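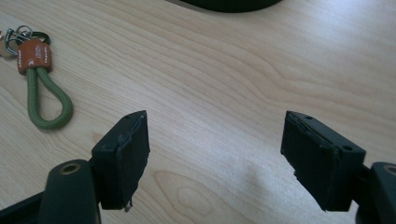
Both finger pads with wear along the inner faces. Keychain at upper left.

Inspecting and changing finger pads on hand-held grippers

These are the working rules we follow at Nendel for hand-held grippers used in tabletop demonstrations. They cover the pads, the pivots and the table itself. They apply to the Riston and Berolari finger sets. If you have a different set, check the maker's sheet for screw sizes before you start.

Why pad condition matters

A pad with a lifted facing doesn't hold an object the same way twice. A small item such as a key ring can catch under the loose edge, and a torn strip changes how the fingers look to the camera. Someone reviewing the recordings later has no easy way to separate a bad grasp from a bad pad.

What you need

Spare pad facings, cut to size
A plastic scraper
Isopropyl alcohol and a lint-free cloth
The driver that came with the finger set
The gripper's log sheet

Step 1. Open the fingers fully and look at the inner faces

Do this under the same light you record in. Look along the full length of each inner face and then at the lower corners, where tearing is easy to miss. Grade what you find:

Grade A - scuffs only. Keep using the pad.
Grade B - facing lifting along an edge, no loose pieces. Finish the session, then replace.
Grade C - torn corner, hanging flap, fibres or crumbs coming away. Stop and replace before the next recording.

If the two pads get different grades, use the worse one for both. Always change facings in pairs.

Step 2. Check the tips for loose material

Anything dangling from a fingertip counts as Grade C, even if the gripping face still seems sound. Don't pull it off and carry on. Wipe the table afterwards and check any tray you are placing objects in, as crumbs collect along the rim.
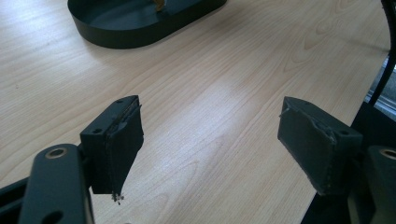

Step 3. Check the pivots

Move the linkage arms by hand through their full travel. The metal rings at the pivot holes should sit flush and stay put. Note any side play on the log sheet. Don't oil the pivots - oil creeps onto the pads.

Step 4. Replace the facings

Unscrew the pads and scrape off the old facing. Clean the bare face with alcohol and let it dry. Press the new facing down from the centre outward and leave it for 60 minutes before use.

Step 5. Log it

Write down the grade, the cycle count and your initials. Inspect every 200 cycles, and again at the start of each shift regardless of count. Keep completed sheets with the session recordings.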